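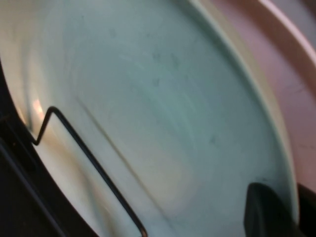
Wrist view, plate in the rack, finger near the rim.

December, kitchen cell, after lunch

Good session today! Omid and I finally sat down with the draft practice sheet for the dish rack task and went through it with the arm in front of us, which is so much better than arguing over it at a desk. I came in thinking the sheet was nearly done. It isn't, but I like it far more than I did this morning.

Most of the talk was about contact. The draft says "grip the plate securely", and the two of us had completely different pictures of what that meant. Omid wants the fingers at the rim and well clear of the wire. I had been happy with anything that held. He's right, and the new wording is: approach at the rim, stop before contact, check the wrist view, then close. If the wire crosses the plate in that view, the operator says aloud which side of it the finger is on before going further. It feels silly for the first few goes and then you stop noticing.

We also added a line about blur. If the wrist picture is smeared, hold still and look again - no closing on a soft image. Gholamreza has been asking for this since the Fengate job and I owe him a coffee.

Logging: 2,835 runs in the Mernik folder so far, of which 709 have no note on who held the stop button. That has to change. The stop button holder is now a named field and the run won't save without it. Quansah's template already does it this way, so I've copied theirs.

Next we turned to the worktop. The tile-print paper is lovely for giving the camera some pattern, but it's a sheet and it moves about, and the rule we had ("surface to be flat") was no use to anyone. There's a wrinkle along the left side, near the white rim, and the grout lines wander in places. Don't use the printed lines to measure from. Take positions off the worktop edge.
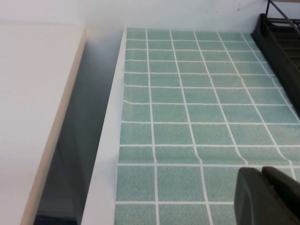

Worktop and gap rules, as agreed

1. Smooth the paper before the first run and look along the left side for lifting.
2. Rack goes against the back wall. If it gets nudged, stop and reset it by hand with the arm paused.
3. The gap between the two worktops is a no-go strip. No carrying plates across it at any height until Parnon send the new limits file.
4. Three clean slow runs before anyone turns the speed up.

Still to sort out: Omid thinks rule 2 should cover the plate as well as the rack. I'd rather keep them apart. Ask Gholamreza, he'll have a view.

Sheet saved as draft 3 in the shared folder, please scribble on it!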